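4.2 Gripper comparison in simulation

We now turn to the part of the study we most looked forward to: putting the two grippers through the same set of tasks on the same simulated arm. The Astollow is a wide parallel-jaw model with long fingers, and the Sandberg is a shorter, stiffer design with a closed palm. Both were run with the Lesley controller described in Section 3, using the same gains, the same speed limits and the same starting poses. Nothing was retuned when we swapped one gripper for the other, so any difference in the scores comes from the hand and its geometry.

Each gripper was given 468 trials spread over 9 tasks from the Gasbridge suite. A trial counted as a success if the object ended within the goal region and the arm had not touched the worktop on the way. Surface textures, lighting and object placement were drawn afresh at the start of every trial. We kept the wrist view as the only camera input here, a deliberately hard setting, as the fingers themselves hide a good deal of the workspace once the hand comes close to its target.

The thin-object tasks gave us the most interesting results by far. A slender rod leaves very little room for error: a small sideways offset and one finger makes contact early, tipping the rod before the other can meet it. Wide objects are much more forgiving, and on these the two grippers were hard to tell apart. On rods, though, the gap opened up quickly, and it was a real pleasure to see how much of it could be traced to finger shape alone. Narrow tips let the policy keep the rod in sight for longer during the approach, while blocky ones covered it just when a correction was most needed.

Figure 6 gives a wrist view from the rod task, with a strongly veined marble texture on the surface. Textures of this sort proved a lovely stress test for the vision encoder, whose attention maps sometimes followed a bright vein in place of the rod's edge.
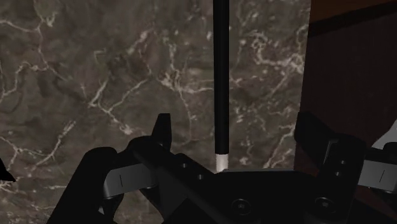
Figure 6. Simulated wrist view in the rod task. The rod's white tip lies between the two black fingers, close to the top edge of the palm.

We also looked at whether a longer training run would close the gap on rods. Policies trained on 1,693 demonstrations did better with both grippers, yet the order between them stayed the same. Most of the remaining failures came in the last part of the approach, where the tip is close to the palm and small errors in depth are hard to read from a single view. Adding a second, fixed camera is the obvious next step, and we take it up in Section 4.3.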